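Home | Animals | Space | Machines | Ask Us | Shop

How Do People Buy a Robot?

June 7, 2018

Maybe you have asked your parents for a robot. Maybe they said "it is too expensive" and the talk was finished. But how expensive is it, and what do you pay for? Let us plan to buy one together, the same way as grown-ups plan it in a laboratory or a small factory.

We will plan for a robot arm. An arm does not walk and does not talk. It stands at a table and moves things, and for this it needs a hand, which is called a gripper.

A robot arm, a table with a cloth, and a small bowl:
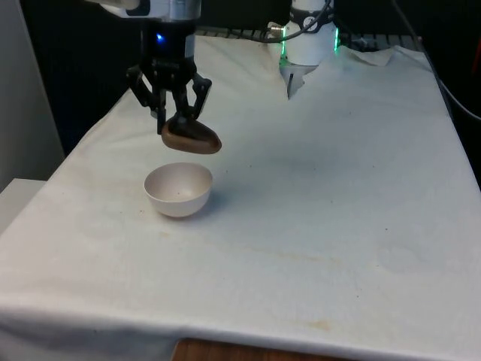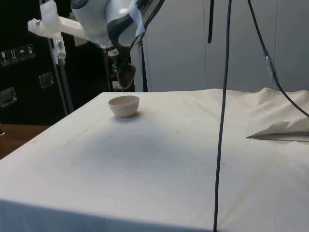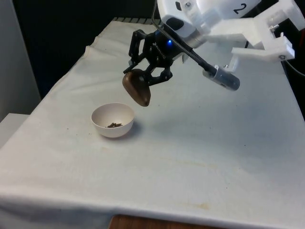 First question: what is the job?

Before you look at any price, you must write down the job. "I want a robot" is not a job. "I want to put potatoes into a bowl" is a job. You can write it on one sheet of paper. Write what the robot must pick up, how heavy the thing is, and how far it must be moved.

This paper will save you a lot of money. A big arm which can lift a motorcycle costs much more than a small arm which can lift an apple. If you only have apples, please buy the small one.

Second question: which arm?

Now you can ask the companies. In our story there are two companies, Clirix and Joubert. You send your paper to both of them, and each one sends back a letter with a price. This letter is called a quote. It is good to have more than one quote, so that you can compare.

Let us count the money in coins, to make it easy. Clirix asks for 14 coins. Joubert asks for less, but when you read the small letters at the end, you find that its arm comes without the control box. The control box is like the brain of the arm. Without it the arm is a very heavy statue! With the control box added, Joubert becomes the more expensive one. So always read to the end of the letter.

Third question: which hand?

Many arms are sold without a hand. This is a surprise for many people. The hand is bought separately, and there are many kinds. Some have two fingers and some have more. Some have no fingers at all and hold things with suction, like when you suck the air from a cup and it stays on your chin.

Think about your job again. A stone is hard and an egg is not. A spoon is thin and its handle can turn between the fingers. If the robot must hold many different things, you have to test the hand with all of them before you pay. A good seller will lend you a hand to try. In our plan we take a gripper from Zovton, and it costs 4 coins.

Fourth question: what else?

This is the part that people forget. Take your paper and make a list:

A strong table. When an arm moves fast, a weak table will shake.
Cables, and a place where they can go without catching on the arm.
Brackets and other little parts. Some of them can be made on a 3D printer.
A bowl, a spoon, and other simple things for practice. You can find them in a kitchen shop, and they cost almost nothing.
Safety things, for example a red stop button which a person can reach quickly.
Lessons. The people must learn to use the robot, and a teacher must be paid also.

For all of this we keep 3 coins.

Fifth question: what if something breaks?

Fingers of a gripper get old, like the soles of your shoes. Cables get old too. A careful buyer keeps some money in a drawer for repairs. We will keep 2 coins there and we will not touch them for candy.

You should also ask how long you must wait for a new part. The repair shop Bosta, in our plan, says it can take up to 14 days. If your robot works every day, this is a long time, so maybe you buy one extra pair of fingers in the beginning.

Let us add it up

The arm is 14, the hand is 4, the other things are 3 and the drawer is 2. Together it makes 23 coins. Do you see? The arm alone was only 14. If you had saved exactly 14 coins, you would have an arm which cannot hold anything.

Try it yourself

Choose a job at home, for example putting the socks in a box. Write your own paper with the five questions. Then give every part a price in coins and ask somebody in your family to check your adding.

Shares: 14 | Comments: 3

We use cookies to remember your settings. OK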